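# Price the shelf before you price the robot

Gianni Barbieri wants our stores to put money down on a Skiris shelf-stocking unit before October. I've read the Levico quote twice and I still can't find the line for soft bags.

The demo used boxes. Boxes are easy. Our snack aisle is mostly pouches, and a pouch slumps, slides and hides its neighbor. 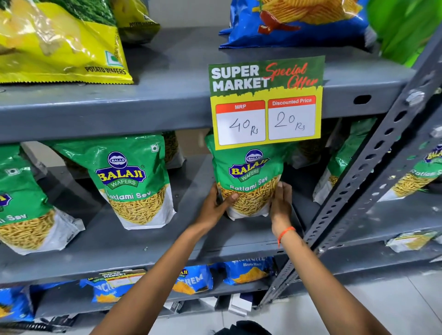
*Two hands on one pouch of Ratlami Sev, under the 40Rs/20Rs sign.*

Look at where that sign hangs. A person reaches under it without thinking. The quote has 16 items and none covers signs, handwritten or otherwise. Pellegrini, who sells the shelving, says we could move to flat electronic tags. Fine, but whose budget is that? It should sit in the robot's column, along with the new uprights and 17 days of mapping.

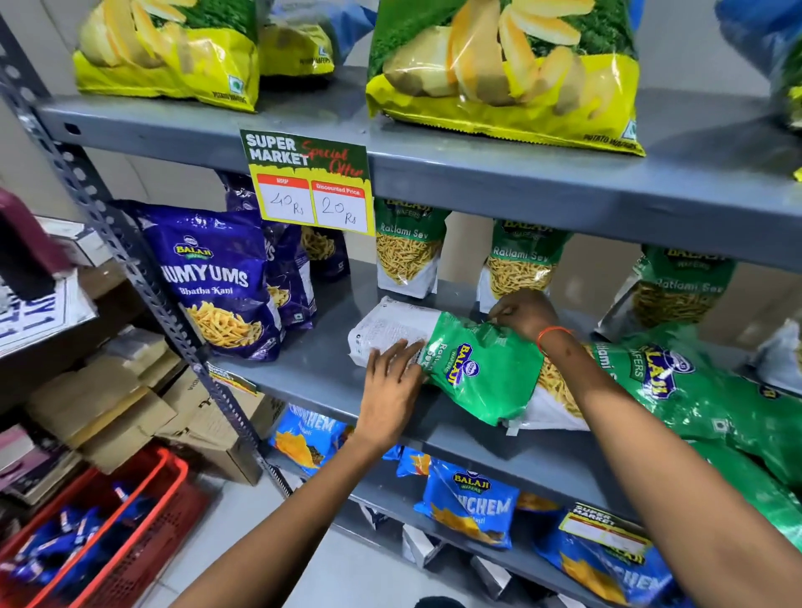 *Middle shelf: one bag in the right hand, another lying on its side.*

I'd also like to see a price for the bag lying on its side. Binetti's service plan bills every call-out after the first 2 each month, and I suspect a tipped bag would use those up by lunch.

My proposal is dull. Hold the deposit, rent one unit for one aisle, and make Levico run it on our pouches, with our signs left up. If they won't agree to that, we have our answer on the purchase too.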